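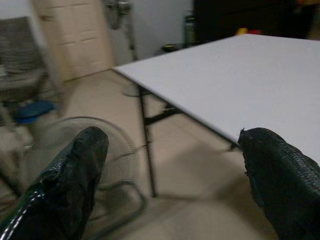

Una biblioteca que presta algo más que libros

La red de bibliotecas municipales de Riltham cerró en noviembre el primer ejercicio de su servicio de préstamo nocturno, dirigido a lectores cuyo horario laboral no coincide con el de apertura al público. La responsable del servicio recibió a esta redacción en la sede central.

«Partíamos de una demanda antigua», explica. «El personal sanitario y el de transporte llevaba tiempo solicitando una franja posterior a las 22.00». El programa funciona en 4 sedes y reúne un fondo específico de 2.000 volúmenes, en su mayor parte narrativa, manuales de idiomas y prensa especializada.

La responsable reconoce que la acogida fue desigual. En la sede de Hodetti se registraron 210 altas de lectores durante el primer trimestre; en la de Gisetti, apenas 60. «Gisetti está mal comunicada por la noche. Lo habíamos advertido en el informe previo y seguimos pendientes de la línea de autobús», señala.

Preguntada por el legado Górecki — la colección musical depositada en la sede central —, precisa que las partituras quedan excluidas del préstamo, si bien pueden consultarse en sala con solicitud previa. La catalogación continúa abierta.

En cuanto al próximo ejercicio, la dirección estudia ampliar el plazo de devolución para los trabajadores a turnos. «Quince días resultan escasos para quien libra de forma irregular», afirma. La propuesta deberá incorporarse al reglamento de la red antes de su aplicación.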